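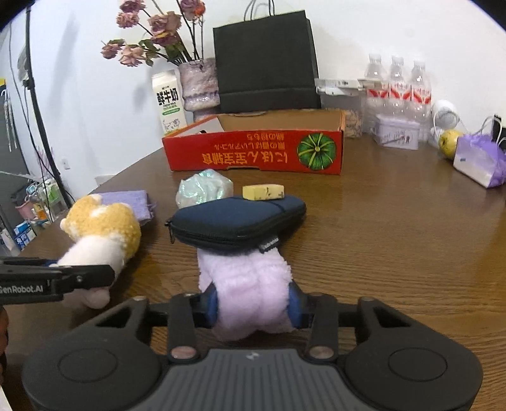 Grippers & End Effectors > Care and Repair

Blue pads slipping on plush – clean or replace?

ullix_bench
Two hand-held grippers on the table, both on soft toys all month. The lavender one is my favourite test piece, so fuzzy! The pads pick up fluff like mad though. I wipe them every 20 grasps with a damp cloth, and by grasp 336 the grip was going on one side. New pads, or am I missing something?

saqib_zaidi
Love this sort of job! Check the finger alignment before you buy anything. Close it on a strip of paper and tug at both ends. If one end slides out, new pads won't help.

Requena445
Disagree, sorry. Pads are cheap, just swap them. I do mine in January and again in summer and never bother with paper.

saqib_zaidi
And if the finger is bent you'll wear the new pair crooked as well – seen it on our Drestness cell.

L. Carbone
Damp cloth would be my suspect. It mats the fluff down into the pad. Sticky tape first, then the cloth, and let them dry with the jaws open.

ullix_bench
Paper test done: slides out at the tip on the left finger! Loosened the 2 screws, squared it up, nipped them again. Holds the paper all the way along now. Trying the tape tonight too, this is great fun.

Requena445
Fine, but order the pads anyway :)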